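How do I get cloudy haze off a glossy white table?

Posted 22/09/2020 in Cleaning & Laundry

Marnie_B
Hi all, hoping somebody has been through this. We bought a round white table secondhand back in May (the tag underneath says Altton, no model name) and I love it to bits, but the top has gone hazy. It isn't stains exactly. When the sun comes in during the afternoon I get these swirly, smeary rainbows all over it, and the more I wipe the worse it looks! I've tried dish soap, glass cleaner, and a lemony all-purpose spray my sister swears by. It looks great for maybe an hour and then the haze comes right back. The finish feels smooth, no scratches I can find with a fingernail. Is the gloss ruined, or am I doing something dumb? I paid $226 for it, so I'd rather not start over.

3 replies

Virgilio Villanueva
I'd bet money it's buildup. I had the same thing on a kitchen table and it was years of spray cleaner sitting on top of furniture polish, all kind of baked together. Every new product softens the layer a little and you push it around, so you get swirls. Glossy white shows it worse than anything else I've owned.

What worked for me, in order:

1. Plain warm water and a microfiber cloth, wrung out hard. Go over the whole top and dry it with a second cloth as you go. Don't let it air dry.

2. Mix one part white vinegar with 4 parts water in a spray bottle. Spray the cloth and leave the table alone, especially near the edge where there might be a seam. Do a patch the size of a dinner plate, wipe, dry, move over. Try it somewhere hidden first, and skip it completely if the top turns out to be stone. 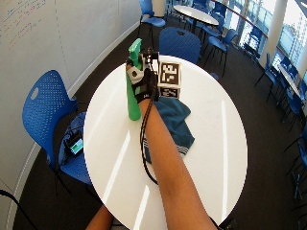
3. Rinse with plain water again and buff dry. This is the step I kept skipping — and then I'd wonder why it was streaky the next morning. Use a clean cloth, washed with no fabric softener. Softener leaves a film of its own and you'll be right back where you started.

You may have to go through the whole thing twice. I did mine on a cloudy day with the lamp off and missed a big crescent by the far side, so wait for good light and get your eyes down low, level with the top.

After that I only use water and a tiny drop of dish soap for everyday stuff. Way less soap than you think.

pegleg1760
magic eraser. done in 5 min

Dot in the Valley
Please don't use the eraser on gloss!! It's a very fine abrasive and it dulled a spot on my Lumenta desk that never came back. I agree with Virgilio about the vinegar, just go easy. If it's still hazy after two rounds, try a little rubbing alcohol on a cotton pad in one hidden corner and see if the pad picks anything up. If it comes away grubby, you've got old polish. If it comes away white or the spot feels sticky, stop right there, you're taking off the finish.

Marnie_B
Thank you!! Did the water and vinegar rounds this afternoon and my cloth came up a disgusting yellow-gray. There's still one foggy patch where the fruit bowl used to live, so I'll have another go at that tomorrow. And yes, I use softener on everything, oops.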